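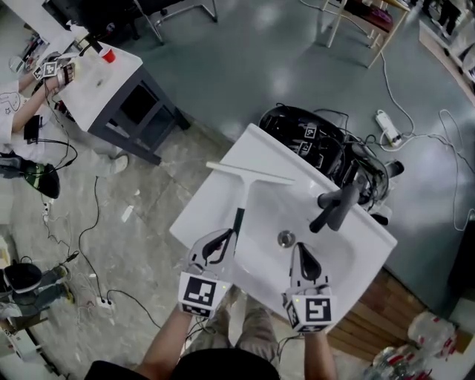 House Diary, Trovden Arts Hall

6 Nov 2025

The hall opened at 9 this morning for the second day of technical preparation. The visiting dance company had asked for the full stage depth, and the rear curtain was accordingly moved back to its furthest position before the crew arrived. The company's floor covering was laid in the course of the morning and taped along every seam. One strip had been cut short for a smaller stage and was replaced with a length from our own store, which is a slightly darker gray. The company has accepted this for the first performance.

Seating was reviewed with the box office before noon. The hall holds 300 in its present arrangement, with the side balconies closed. Opening the balconies was considered and set aside, as the view of the floor from the outer places is poor and a dance audience will want to see the feet. Two places in the back row are held for the sound desk and must not be sold. The plan on the wall of the box office still shows them as open and should be corrected.

The lighting desk, supplied by Elteck in September, again lost its saved cues when the power was switched off between sessions. The cues were entered a second time from the paper sheets, a task of nearly two hours. The supplier has been informed in writing. Until a reply is received, the desk is to remain switched on overnight and the booth door is to be kept locked. A copy of the paper sheets has been placed in the drawer under the desk.

Rehearsal began in the early afternoon and continued without a break until the children's choir was due in the small studio. Sound passes easily between the two rooms - a matter recorded in this diary on several earlier occasions - and the choir agreed to begin with its quieter pieces. The arrangement was satisfactory to both groups. The felt strip at the foot of the studio door has worn through on the hinge side, and a new one is to be ordered.

The Julden exhibition remains on the walls of the upper foyer. The visitor book shows 21 entries for the day, most of them from a school party that came to see the prints before lunch. One print near the stairs had slipped in its mount and was taken down, set straight and hung again. The request from the Gavrilă workshop to use the foyer for an evening of readings has been received. It cannot be granted while the exhibition is in place, and the small studio has been offered in its stead.

Ticket sales for the full run of the dance program stood at 584 when the box office closed. The last performance is selling more slowly than the others. A notice will go to the local schools tomorrow, with the reduced price for groups stated clearly at the top.

The company left the stage at the agreed hour. The work light was set at center, the dock doors were bolted and the heating was lowered in all rooms except the wardrobe, where costumes had been left on the rails. Piano tuning is booked for tomorrow morning and the stage must be kept quiet until it is finished.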